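### 3.2 What the money was for

Our equipment request went in on Mon 29 October and asked for 36 hand-held grippers. Percy Correa, who had to sign for them, wanted to know why clearing a table should cost more than the table. We offered him Figure 1. He approved 17.
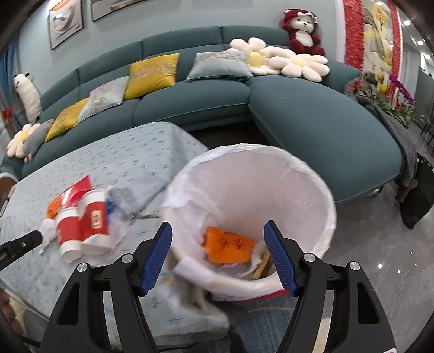

*Figure 1. Table-clearing task in the Inga living room: paper cups and other trash on the table, lined wastebasket between the fingers.*

The task is dull on purpose. Paper cups, wrappers and tissue go from a tablecloth into a lined bin, and the items change shape when squeezed, which the Urthorpe price list does not mention under any heading. Our first plan budgeted for grippers alone. It left out finger pads, bin liners and a steady supply of trash, the last of which we had assumed would be free. In July we moved roughly 2000 from the travel line to cover spares — a transfer that Urho Vuorinen, who had hoped to travel, still brings up.

Soft items set the pad budget. Cloth gloves and thin tissue lie flat or bunch up against the cups, and a pad that has lost its ribs is a poor tool for either. We therefore plan for nine spare pairs per site and price them separately from the grippers, so that they can't be cut in the same meeting.

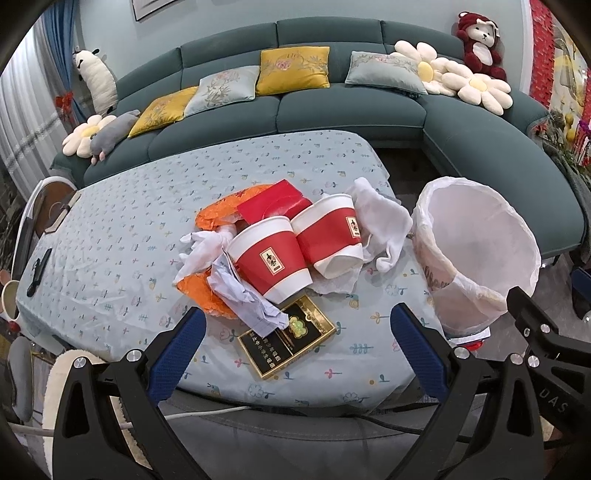 ### 3.3 Choosing between Wultlow and Divanance

Both suppliers quoted for the full order. Wultlow was cheaper until shipping, and Divanance was cheaper until we asked about repairs.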